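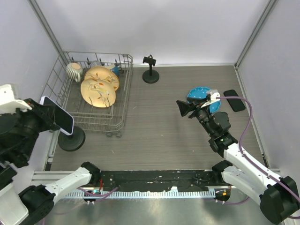
Print | E-mail

Kitchen and Dining Room Assistant (part-time)

Sampaio House, a residential study centre run by Husis, seeks a kitchen and dining room assistant from June. The post is fixed-term for 12 months and may be extended.

The postholder will work to the kitchen supervisor, Beatriz Esteves. Duties are:

- laying and clearing tables for the midday and evening meals
- washing, drying and putting away crockery, glasses and pans
- removing chipped or cracked items and entering them in the breakages book
- checking deliveries against the order sheet
- cleaning floors, sinks and work surfaces at the end of each shift

Hours are 20 per week in five shifts, between 10 a.m. and 8 p.m. Pay is £320 per week before deductions. Meals are provided on shift. Holiday is calculated pro rata.

Applicants must be able to stand for long periods and lift loads of up to 10 kg. A basic food hygiene certificate is required – training can be arranged before the start date for those without one. Previous kitchen work is desirable.

Apply by letter, one page at most, with the names of two referees. State any dates on which you cannot attend an interview. Letters should be marked 'Kitchen post' and left at the Sampaio House office or sent by e-mail using the link on this page.

Print this page | E-mail this vacancy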